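4.2 Rider Clothing and Recovery Between Motos

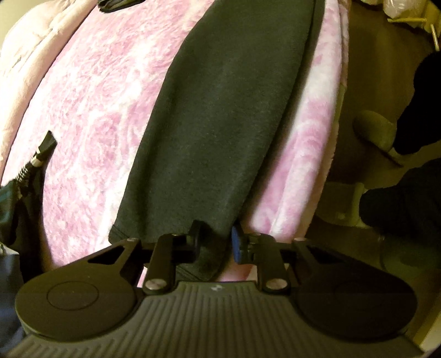
Figure 3. Dark garment with stitched hem, laid on a pink and white plush blanket.

The second part of the study dealt with the time between the two races of a motocross meeting. Most earlier work on rider fatigue has looked at the race itself, with heart rate and grip strength taken before the gate drop and again at the finish. Less has been written on what riders do in the hours in between, although the second race counts for the same points as the first.

We followed 20 amateur riders at the Stedurstead circuit over 2 meetings, one in the spring and one in June. All of them raced in the 250 class. The track is sandy at the lower end and hard-packed on the two long climbs, and riders told us that their forearms tired most on the braking bumps before the second climb. Each race ran for 20 minutes plus two laps. The break between races was set by the club timetable and was the same for everyone in a given meeting.

Riders were split into two groups of 10. The first group kept to their own habits during the break. The second group followed a simple routine: race jersey and body armor off within 10 minutes of the finish, a dry warm layer on, a snack and 1000 ml of water over the full break, and a short spell on a stationary bike before the call to the holding area. The groups changed places for the second meeting, so that each rider served as his or her own comparison. Lap times came from the McPhee transponder system already in use at the circuit. Grip strength was measured with a hand dynamometer, two tries per hand, with the better try kept.

Lap times in the first race did not differ between the groups at either meeting. In the second race, riders who had followed the routine lost less time over the closing laps than they did when left to their own habits. The difference was small and did not show in every rider. Three riders were slower after the routine at both ends of the race. Two of these said they disliked the stationary bike and would have preferred to sit down. The third had crashed in the first race of that meeting and was riding with a sore wrist, and we kept the result in the analysis.

Grip strength followed a similar pattern in the right hand but not in the left. We expected the reverse, given that riders at this level use the clutch often on the sandy section. One reason may be that the front brake is used harder on the Stedurstead climbs and descents than on the flatter tracks used in earlier studies. We did not record brake or clutch use and cannot test this.

Clothing was the part of the routine that riders followed most closely. All but one had changed out of their race kit in the time allowed. Water intake was less reliable. Several riders left a bottle unfinished and some drank most of it in the last few minutes before the call, when it was likely to be of least use. Snacks were not controlled beyond the request to eat something, and what was eaten ranged from rice and chicken to chocolate bars.

The weather also has to be considered. The June meeting was much warmer than the spring one, and several riders found the extra layer uncomfortable by the middle of the break. We allowed them to take it off. A routine meant for use over a full season would need a separate version for hot days, with shade and cooling in place of the warm layer.

Body temperature was not measured in this part of the work. The ear thermometers bought for the purpose gave readings that varied too much between tries to be of value, and they were dropped after the practice day. Any link between the warm layer and the lap times is therefore indirect. The parts of the routine were also given together, so the effect of one cannot be told apart from the effect of another. Section 4.3 reports the rider questionnaire, which Lorraine Donnelly scored without knowing which group each form came from.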